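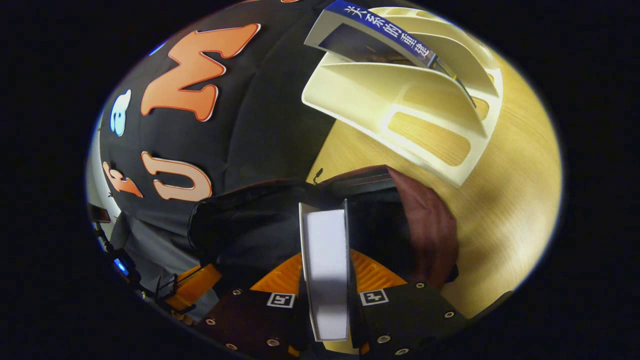 Konmont, 5/1/18

Okay, gearbox day on the Prunier hill climb car. Anayeli drove it back from the practice runs complaining that third was popping out under load on the steep bit after the hairpin, so I drained the oil first thing and went fishing with the magnet. Found some fuzz, plus one sliver I didn't love the look of (bagged it, it's in the top drawer with the old plugs).

Pulled the side cover after lunch. The dogs on third are rounded on the drive side, way more than I expected after 16 runs! The fork looks straight to me but I want Fulgencio to put the gauge on it before I call it good. Fourth is fine. Selector spring felt lazy, so I'm swapping it anyway.

Ackroyd has the gear set on the shelf and says 5 days. If it slips we run the old box from the Flusis car and live with the tall first.

Also the rear left damper is back at 4 clicks, it was on 3 when it left here. Anayeli, was that you? If it felt better, write it down!

Still to do: new cover gasket, safety wire, bleed the clutch again.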